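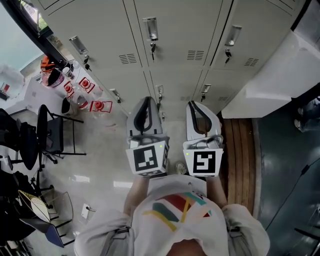 Was lernt man in einem Tanzworkshop, in dem die ersten 60 Minuten keine Musik läuft? Hören, sagt die Choreografin Nesrin Akyol, und zwar auf den eigenen Atem, auf die Füße der anderen und auf die Pausen dazwischen.

Im Februar kommt Akyol mit ihrem Format „Fallunance“ zum ersten Mal nach Hundham, und für alle, die sich für zeitgenössischen Tanz mit anatolischen Wurzeln begeistern, ist das eine wunderbare Nachricht! Sieben Tage lang wird im alten Saal des Gasthofs gearbeitet, vormittags am Boden und an der Wirbelsäule, nachmittags in der Reihe und im Halbkreis, so wie man es vom Halay kennt. Den Abschluss bildet eine offene Probe, zu der auch Gäste ohne Tanzerfahrung kommen dürfen.

Live begleitet wird der Kurs von Hüsnü Kocabaş an der Davul und Berkay Soylu an der Klarinette. Die beiden spielen seit Jahren zusammen, und wer sie im vergangenen Winter in Zukumow gehört hat, weiß, wie schnell so ein Saal in Bewegung gerät – da blieb auch in der letzten Reihe kein Fuß still.

Akyol arbeitet viel mit dem Fallen und Auffangen. Die Schritte selbst sind einfach, der Reiz liegt im Gewicht, das von einer Schulter zur nächsten wandert. „Ich will sehen, wie jemand ankommt, bevor er wieder losgeht“, erklärt sie. Aus diesem Material entsteht auch ihr neues Stück „Pyo“, in dem Cengiz Bozkurt und Hüsnü Yurt tanzen. Ein Ausschnitt daraus ist am ersten Kursabend zu erleben, 13 Minuten lang und ganz ohne Bühnenlicht.

Vorkenntnisse sind nicht nötig, bequeme Kleidung und dicke Socken schon eher, der Saalboden ist im Winter kühl. Getanzt wird barfuß oder in Socken. Die Plätze sind begrenzt, Anmeldungen nimmt der Gasthof ab sofort telefonisch unter der Durchwahl 2491 entgegen. Für die offene Probe braucht es keine Anmeldung.

Stand: 23. November 2025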